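Comparing two hand-held grippers -- speaker notes
Iraís Pacheco, 15th June

Slide 1. Title
Say who I am. Say that the talk is twenty minutes and that I'd like questions at the end, except for anything about units, which people should shout out straight away.

Slide 2. What we wanted to know
We had two hand-held grippers on the shelf and money to build more of one of them. The Prosar has stiff fingers and a short stroke. The Hutapea has softer fingers and opens wider. Both log to the same Fleltbridge controller, so the recordings can be compared without much fiddling.
The question was which one people could use in an ordinary kitchen without dropping things or getting tired.

Slide 3. How the trials were run
1345 trials in all, started in January. Same list of objects for both grippers: mugs, plates, bowls, sponges, cutlery, a few boxes. Operators swapped grippers halfway through each session. Whoever had the Prosar first one session had the Hutapea first the next.
A trial counts as failed if the object slips, if the operator has to use their free hand, or if the object ends up more than a hand's width from the target. Mention that the last rule was added after the pilot and that the pilot trials are left out.

Slide 4. Weight and wrist
Short slide. The Hutapea is heavier at the front. Operators noticed it on the long sessions and started resting their elbow on the worktop. Pads on the body helped a bit. Don't spend long on this, the numbers are in the handout.

Slide 5. Where the failures are
148 failed trials. Mugs and boxes hardly feature. Most failures are flat things lying on flat surfaces, then anything shiny, where the trouble is the camera tracking and the grip is often fine.
Point at the tall bar. People will ask whether it is all one operator. It isn't -- the split by operator is on the backup slide.

Slide 6. Plates
Spend the most time here. Getting a plate off a stack is the hard part. With stiff fingers you need a gap under the rim, and if the plates sit flush you end up pushing the whole stack along. Soft fingers give a little and get under the edge more often.
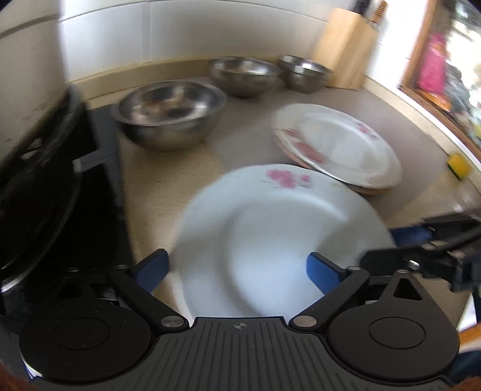 Once the plate is up, the two grippers behave differently again. Pinching near the rim leaves the weight hanging to one side and the plate wants to turn. Going slower helps with the Prosar. With the Hutapea it makes little difference, and I don't have a good explanation for that. Say so.

Slide 7. Cameras
Same lens on both. Fast wrist turns blur the object, and we lost tracking in some of those trials. Dedness, our labelling tool, flags them, but somebody still has to look.

Slide 8. What we're doing next
Building more of the Hutapea, with a lighter front plate. Keeping the Prosar for boxes and cutlery. Plate trials to be repeated with a different finger pad.
Leave this slide up for questions. Handouts are by the door.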